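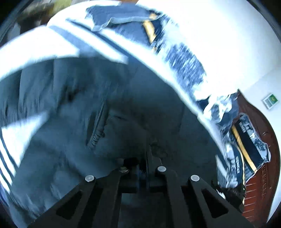

掛け布団の下に手を入れた途端に記録が切られてしまうので、寝具のデータは半分捨てているようなものだ、とWirkettiの利用者から指摘を受けた。切られる前後は使えても、肝心の布をつかむところが残らない。暗いだけで手元は写っているのだから、区間ごと捨てるのはやめてほしい、という内容だった。

同じ趣旨の連絡はほかにも届いていた。今回の更新は、ほぼこの一点のために行ったものである。以下、変更の中身と、手元の設定をどう直せばよいかを書く。

Wirketti 更新のお知らせ(寝具・布製品の区間処理について)
Prolitz ソフトウェア便り 2023年7月24日

対象になる方

手持ちグリッパーで記録した映像をWirkettiに通し、手先の軌跡と指の開き幅を取り出している方が対象です。軌跡をGrosonに渡して動作計画の初期値に使っている方は、後半の「Grosonへの受け渡し」も読んでください。卓上の硬い物体だけを扱っている場合、今回の更新で結果はほとんど変わりません。更新を急ぐ必要もありません。

これまでの動作

Wirkettiの位置推定は、画像の特徴点と慣性センサーの値を組み合わせています。特徴点の数が下限を割ったまま一定のコマ数が続くと「追跡喪失」と判定し、そこで区間を閉じます。復帰した時点から別の区間として扱い、前後はつなぎません。短い区間は後段の処理で自動的に除外されます。

机の上の作業であれば、この方式で困ることはあまりありませんでした。背景に棚や壁の角が写り続け、それらは動かないからです。寝具では事情が違います。画面の大部分を布が占め、その布が動きます。グリッパーが布の裏側に入ると、手前は影になり、布の縁から外は白く飛びます。縁の外に見える枕の柄やヘッドボードの彫りは動かない手がかりとして優秀なのですが、露出が揺れると、そこから取った点も一緒に落ちていました。

もうひとつ問題だったのは、動いている布の上に取れた特徴点です。縞模様の縁や柄のはっきりした生地には点がよく付きます。数だけ見れば十分なので、追跡は続いていると判定されます。ところが点は布と一緒に動いているため、布を持ち上げると、カメラのほうが下がったような軌跡が出ます。追跡喪失で切られるより、こちらのほうが厄介です。切られた区間は一覧に残りますが、ずれた軌跡は見た目が滑らかで、再生してみるまで気づきません。

調べた範囲

社内で保管している記録のうち、Boonyaritの研修棟で取った寝室作業の131セッションを使いました。旧版のWirkettiに通すと3816区間に分かれます。区間の切れ目をひとつずつ再生し、なぜ切れたかを分類しました。

切れ目の理由として多かったのは、次のものです。

布の裏に入ったことによる暗さ。
布の縁を越えて明るい側に出たときの白飛び。
手首を速く返したときの動きぶれ。
グリッパー自身が画面を大きくふさいだこと。
慣性センサーの値の欠け。

ひとつの切れ目に複数の理由が重なっていることも珍しくありません。暗い側では露光時間が延び、その状態で手を動かすのでぶれも大きくなります。冒頭の画像のような場面がちょうどそれで、布の裏は濃い灰青色に沈み、左の垂れたひだの縁は流れていて、上のほうの縁は白く飛んでいます。一方で、ヘッドボードに立てかかった枕の柄や黒い部分の白い文字は、ぼけながらも輪郭が残っています。点を取るならこの側ですが、旧版は画面全体でまとめて明るさを正規化していたため、白飛びした縁に引っ張られて枕側の階調をつぶしていました。

変更点その一:明るさの正規化を区画ごとに

入力画像を区画に分け、区画ごとに正規化してから特徴点を探すようにしました。区画の境目で値が急に変わらないよう、隣同士を重ねて混ぜています。魚眼の丸い縁の外側、画面の隅の黒い部分は計算から外します。以前はここも平均に入っていたので、隅の黒が大きいレンズほど全体が明るめに補正されていました。レンズの種類を変えた途端に結果が変わるという報告がありましたが、原因の一部はこれだったと考えています。

飽和している区画では、無理に点を取りません。白い壁や日の当たった布に正規化をかけても、出てくるのは圧縮の跡だけです。飽和の判定値は設定ファイルのsaturation_guardで変えられますが、既定値のままで使うことを勧めます。

暗い区画については、雑音を持ち上げすぎない上限を設けました。暗部の布のしわから点が取れることもあります。ただし、しわは次の項で説明する動く側の点として扱われることが多く、位置推定への寄与は小さめです。

変更点その二:動く点と動かない点の仕分け

今回の中心です。特徴点をいくつかのまとまりに分け、慣性センサーから予測した手の動きと合うかどうかを調べます。合うまとまりは位置推定に使い、合わないまとまりは布側の動きとして別に保存します。

まとまりの作り方には、見た目の分類を使っていません。布らしい領域を学習モデルで切り出す案も試しましたが、柄の入った枕と柄の入った布団を取り違えました。枕は多くの場合動かないので残したい、布団は動くので外したい。見た目だけで決めるには似すぎています。そこで、動きだけを見ることにしました。計算は軽く、対象が布団でもカーテンでもタオルでも同じ処理で済みます。

弱点もあります。手をほとんど動かさずに布だけがゆっくりずり落ちるような場合、慣性センサーの予測との差が小さく、仕分けが遅れます。遅れているあいだは布の点が推定に混ざります。この状態を検出したときは、軌跡にlow_separationという印を付けるようにしました。印の付いた部分を学習に使うかどうかは、利用者の側で決めてください。社内では、つかむ直前と直後に印が付いた区間だけを目視に回しています。

布側として保存した点は、cloth_tracksという別の出力に入ります。まだ試験的な出力で、書式は今後変わる可能性があります。布の縁がどちらへ流れたかを粗く知るには使えますが、布の形を復元できるものではありません。

変更点その三:グリッパーのマスク

グリッパー本体は画面に対してほぼ決まった位置に写るため、そこに付いた点は常に「動かない」と判定されてしまいます。これを除くマスクは旧版にもありました。指の開閉でリンクが動く範囲を多めに覆っていたので、暗い場面では使える画素がさらに減っていました。

新版では、指の開き幅に合わせてマスクの形が変わります。左右の外側アームと内側のバーの位置を開き幅から計算し、そのとき覆うべき部分だけを覆います。外側アームには角の丸い三角形の抜きがあり、その向こうに布や背景が見えています。この抜きの中も、条件が合えば特徴点を探す対象に戻しました。面積は小さいのですが、画面の下半分で使える場所が限られる場面では効きます。

銀色の軸の頭は、光の当たり方で明るさが大きく変わります。同じ画像の中でも、よく光るものと影に入って鈍く見えるものが混ざります。強い点が付きやすいので、ここは開き幅にかかわらず必ず覆います。自作のグリッパーを使っている方は、マスク定義にこの種の光る部品を忘れずに書いてください。書き漏れがあると、明るい部屋で試したときは問題が出ず、布の裏に入ったときに急に軌跡が止まる、という形で現れます。

変更点その四:喪失判定と区間の接続

特徴点が下限を割っても、すぐには区間を閉じません。慣性センサーだけで軌跡を伸ばし、復帰後の推定と突き合わせて、食い違いが許容範囲に収まればひとつの区間としてつなぎます。伸ばす長さは最大6秒です。それを超えたら旧版と同じく区間を閉じます。

復帰の判定には、連続して17コマ、動かない側の点が下限を上回ることを条件にしました。以前はもっと短く、布の縁をまたぐときに一瞬だけ外が見えると復帰と判定し、また暗い側に戻って喪失、という細切れが起きていました。区間の一覧が短い断片だらけになっていた方は、ここで改善が見込めます。

つないだ部分には、bridgedという印と、突き合わせたときの食い違いの大きさを記録します。食い違いは区間全体に均等に割り振らず、慣性センサーだけで伸ばした部分に寄せて補正しています。前後のしっかりした部分まで動かしてしまうと、つなぐ意味が薄れるためです。

指の開き幅の推定

布の裏では、指の開き幅も読みにくくなります。指先の部品は黒く、背後の布も暗い。社内の記録では、指先の輪郭が取れずに開き幅が欠けている箇所が、位置の欠けとよく重なっていました。

新版では、指先が見えないときに内側のバーと軸の位置から開き幅を逆算します。バーのほうが画面の下側にあり、比較的見えやすいからです。指先の輪郭が取れているコマでは両方を計算し、差が大きければwidth_conflictの印を付けます。厚い布を強く挟むと指の板がしなるので、差が出ること自体は異常ではありません。印が付いた箇所の扱いは、硬い物と布で分けて考えてください。

逆算した値は、指先から直接測った値より細かい動きに弱いです。つまみ直しのような小さな開閉を拾いたい用途では、出力のwidth_source欄を見て、直接測定のコマだけを使う方法があります。

Grosonへの受け渡し

Grosonは、Wirkettiの軌跡を初期値にして、アームの関節の動きを計画します。今回の更新で、受け渡しの書式に信頼度の欄が加わりました。旧版のGrosonはこの欄を読み飛ばすので、そのままでも動きます。

新版のGrosonでは、信頼度の低い部分を「通過してほしいが、必ずしも守らなくてよい」点として扱います。布の裏をくぐる動きで、推定が少し揺れているところまで律儀になぞると、手首が細かく震えるような計画が出ていました。緩めることで、前後の確かな点を結ぶ素直な動きになります。

ただし、緩めた結果として軌跡が布の縁やヘッドボードに近づくことがあります。Grosonの干渉確認には寝具は登録されていません。硬いもの、とくにベッドの木部や壁は、必ず自分で登録してください。布の下に入ると腕の途中がどこにあるか外から見えにくく、木部との距離は目で追いきれません。実機で動かすときは、まず速度を落とし、布を外した状態で一度通すことを勧めます。

布をくぐるときに手首の向きをどこまで固定するかは、計画の成否に大きく影響します。手で持って記録した動きでは、人は布の重さに合わせて手首を自然にひねっています。アームの可動域では再現できないひねりが混じることがあり、その場合Grosonは計画を失敗として返します。新版では、どの時点のどの関節で行き詰まったかを記録に残すようにしました。以前は失敗の一言だけでした。

再生ツールの変更

区間を見返すための再生ツールにも手を入れました。動かない側の点は緑、布側の点は橙、マスクで覆った部分は半透明の灰色で重ねます。色は設定で変えられます。寝具には橙や青の生地もよくあるので、重ねた色が見分けにくければ変えてください。

時間軸の下には、low_separation、bridged、width_conflictの各印を帯で表示します。帯をクリックするとその時点に飛びます。印から印へ移動するキーも付けました。これまでは動画を頭から見ていくしかなく、長いセッションの確認は面倒でした。

暗い場面を見やすくするための表示用の明るさ調整も入っています。これは表示だけのもので、推定には影響しません。逆に言うと、表示で見えているからといって推定に使えているとは限りません。点の重ね表示のほうを見て判断してください。

設定の移行

旧版の設定ファイルはそのまま読み込めます。ただし、次の点は確認が必要です。

min_featuresを下げて使っていた方は、既定値に戻してください。下げたままだと、少ない点で無理に仕分けをすることになり、low_separationの印が増えます。

マスクを一枚の固定画像で与えていた方は、当面そのままで動きます。開き幅に連動させるには、リンクの長さと軸の位置を書いた定義ファイルが必要です。配布中のひな形に、標準のグリッパーの値が入っています。

max_gapという項目は廃止しました。代わりにbridge_limitを使います。単位が違うので、値を書き写さないでください。コマ数で指定していたものが秒数になっています。

区間番号は付け直しになります。区間がつながるため、旧版の番号で管理している注釈はずれます。変換用のスクリプトを同梱しました。時刻をもとに対応を取るので、注釈に時刻が入っていれば自動で移せます。番号しか入っていない注釈は、先に旧版で時刻を書き出してから更新してください。順番を逆にすると手作業になります。

再処理にかかる時間

動きの仕分けが加わったぶん、処理は旧版より遅くなります。すべてを再処理する必要はなく、旧版で追跡喪失が出たセッションだけを対象にするオプションがあります。コマンドに --only-lost を付けてください。喪失が出ていなくても布を大きく動かす作業が入っているなら、滑らかにずれた軌跡が隠れている可能性があるので、こちらは全体を通し直すほうが安全です。

途中で止めた場合も、終わったセッションから先は再開できます。保存先の容量は、布側の点の出力を切れば旧版とほとんど変わりません。不要なら cloth_tracks: off としてください。

記録するときの注意

ソフトウェアの更新とは別に、記録の段階でできることもあります。

布の裏に入る前に、少しだけ手を止めてください。動かない側の点が落ち着いた状態から入ると、つなぎの精度が上がります。出てくるときも同様です。

露光時間の上限を設定できるカメラでは、上限を短めにしてください。暗くなりますが、ぶれた画像より暗い画像のほうが新版では扱いやすいです。

窓からの直射光がベッドにかかる時間帯は、明暗の差が大きくなります。避けられるなら避け、避けられないならカーテンを一枚引くだけでも違います。ただし、実際に使う環境が明るい寝室なら、その条件の記録も必要です。社内では、両方の条件を混ぜて残しています。

無地の寝具と白い壁だけの部屋は、いまでも苦手です。枕でもクッションでも、柄のある動かない物が視野の端に入るように置くと安定します。置いた物は記録中に動かさないでください。

既知の不具合

セッションの先頭からすでに布の裏に入っている場合、仕分けの初期化に失敗することがあります。先頭を少し切り落として再処理すると通ります。

鏡のある部屋で、鏡に映った布の動きを動かない側に入れてしまう例がありました。修正中です。

再生ツールで印の帯をクリックしたとき、長いセッションでは表示位置が数コマずれます。推定の結果には影響しません。

左右のリンクの長さが違うグリッパーでは、連動マスクの片側がずれます。それまでは固定マスクを使ってください。

次の更新

11月の更新では、cloth_tracksの書式を固めることと、Grosonで布の縁の位置を計画の条件として渡せるようにすることを予定しています。後者は、縁がどちらへ流れているかを見て、指を差し入れる向きを選ぶためのものです。書式について希望がある方は、それまでに使用例を添えて知らせてください。区間の生データは送らなくてかまいません。設定ファイルと、印の付いた時刻の一覧があれば足ります。

更新版の入手先は、これまでと同じ配布ページです。旧版も11月までは並べて置いておきます。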